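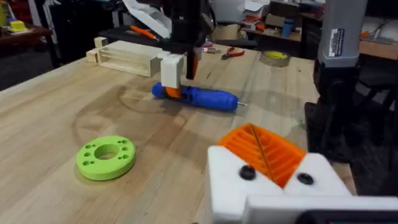
Pale wood bench, blue cordless screwdriver lying on it.

2022-04-19

Bench top refinish, second round. Notes for me, and for Vandana Pant when she takes over the other benches.

Scraped the old finish off the test boards this morning. The March batch (Tomar oil, two coats) had gone gummy in the corners where it pooled. Where it was wiped off properly it had cured fine, so I blame the application. I put it on with a brush and went to lunch. Don't do that.

Four boards cut from the same plank, sanded to 120, 180, 240 on all of them. Then:

Board A — Tomar oil, one thin coat, wiped off after 15 minutes.
Board B — Tomar oil, two thin coats, second one to go on tomorrow.
Board C — Vevel hard wax, one coat, buffed.
Board D — Vevel hard wax over a wash coat of shellac.

Weighed each board before and after. A took up 6 grams. C took up less than the scale can read well, so I left that column blank. Board D raised the grain when the shellac went on and needed a light pass with a gray pad before the wax. It feels the smoothest of the four right now, but I don't trust that until it has had coffee on it.

Bernice Odoi asked whether we could skip the 240. I think we can on bench tops. Past 180 the oil soaks in less and glue drips hold on just as hard. I'll do a fifth board stopped at 180 and see. There is enough plank left for it if I cut around the knot.

Paper: the Ritmont discs load up fast on the old finish. Went through most of a sleeve. Scrape first, then sand. The card scraper needs a new burr, the current one only makes dust. File it square, stone both faces, then turn the edge.

Shop humidity was high when I came in and the window side was worse. Moved the boards to the rack by the inner wall, stood on edge with stickers between. Rags are hung flat on the line outside, single layer. Do not ball them up in the bin.

Stain test, planned for when all boards have had a week:
water ring, overnight
coffee, one hour
yellow glue, let it dry, then pop off with a putty knife
mineral spirits on a rag, ten strokes
pencil and marker, wipe with alcohol

Cost so far is 193 for finish and paper, including the can of Vevel we already had half used. Grasden quoted 800 to take all the tops away and spray them. That would be quicker, but a sprayed film chips under clamps and we can't patch it ourselves — oil we can redo on a Friday afternoon.

To do:
second coat on B
cut and sand board E, stop at 180
new burr on scraper
ask Bernice where the good putty knife went
label the shellac jar with the mix date, I had to guess this time

Vandana, the wax can lid doesn't seal. I put plastic wrap under it. Leave it there.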